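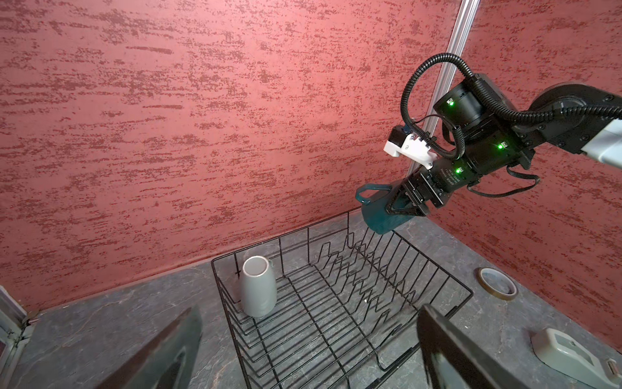
How long did it take us to get a robot to put a mug in a dish rack? Most of a term, and the first month of that went on arguing about which way up the mug should be.

Our group was four of us from the Namholm robotics module: me (Sofia Carrilho), Wian Fourie, Jouko Rantala and Uthai Srithong. Naima Ouali supervised, and she let us pick our own household job as long as it needed two arms. Wian wanted folding socks. I'm so glad we talked him out of it!

We called the project Bassey, after Uthai's gran's dog, and we set up in the corner with the red walls and the marbled worktop. The job we wrote down was simple enough. Pick up a mug, turn it over, bring it in above the black wire rack and let go of it somewhere sensible. We teach by driving the arms ourselves and recording what we do, then we train on the recordings and let it have a go on its own. By the end of November we had 49 good recordings, plus a folder of bad ones that Jouko refuses to delete.

Mugs are horrible things to hold, by the way. The teal one was my favourite because the dark glaze was easy to pick out against the rack, but the handle got in the way constantly. If you grip the body with the handle pointing back at the wrist, you can't tip it without knocking something. We ended up with a rule that the handle has to stick out to the side before the arm moves over the rack – Uthai wrote it on a sticky note and it stayed on the monitor all term.

The rack was the other headache. Thin black wires, lots of gaps, and those zigzag dividers for plates. A mug that lands on a divider just rocks about. We tried aiming for the open floor of the rack instead, and that went a lot better, although the arm still came in too low over the back edge when it was working by itself. Jouko fixed most of that by re-recording the approach with a higher lift. It was dull work and he did it over two evenings with a bag of crisps.

For the final test we ran 33 attempts with nobody touching the controls. It dropped seven, and nearly all of those were slips while the mug was being turned. I think softer pads on the fingers would help, and Wian thinks we're letting go too early. We haven't settled it. He has his graphs and I have my pads from the Drilthorpe catalogue, still in their packet.

If I did it again I'd start with one mug and stay with it for far longer. We kept swapping because it felt more like a real kitchen, and then we couldn't tell whether a bad run was down to the mug or to us. I'd also label the recordings on the day, as I spent a whole afternoon watching old ones to work out which were mine.

Next on the list is plates, and Naima has already said she's buying plastic ones.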